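Teaching by hand at Ullanix

14/06/2018

Ullanix records most of its manipulation data with a gripper that a person holds and moves. The company's demonstration lead met us at the Ravdale site to talk about the method, and about where remote control still has a place.

"We started with teleoperation only," the lead said. "The operator sat two rooms away with a pair of handles and a screen. It worked, but a pick that takes a person a second took the operator ten. People get tired and the motion gets choppy, and the policy learns the choppy motion."

The hand-held unit uses the same finger geometry as the one on the arm. The demonstrator squeezes a trigger, the linkage closes, and the finger opening is logged along with the tool's pose. The current set, known internally as Gitus, holds 3069 demonstrations. Of those, 499 were rejected on review, mostly for tracking loss.

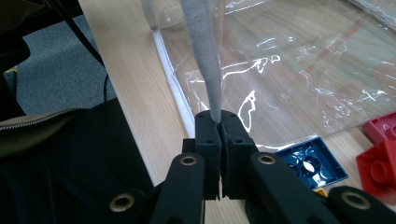

Hand-held gripper closed on a gray foam rod above the work table.

Soft parts get the most attention at present. "Foam is awkward - you can close too far and the log still looks fine," the lead said. "With a rigid block the fingers stop where the block is. With foam you have to look at the opening and the video together."

Clutter is left on the table on purpose. Clear plastic is a favorite, the lead said, as reflections confuse depth estimates and the policy has to cope with them.

Remote control is kept for two cases: reaches near the arm's joint limits, and corrections while a trained policy is running. "A person's wrist will do things our arm can't. If you only record by hand, you find that out at replay."

Replay checks are run on an Ostrowski arm. A second station is planned for December, with the same fingers and a stiffer linkage.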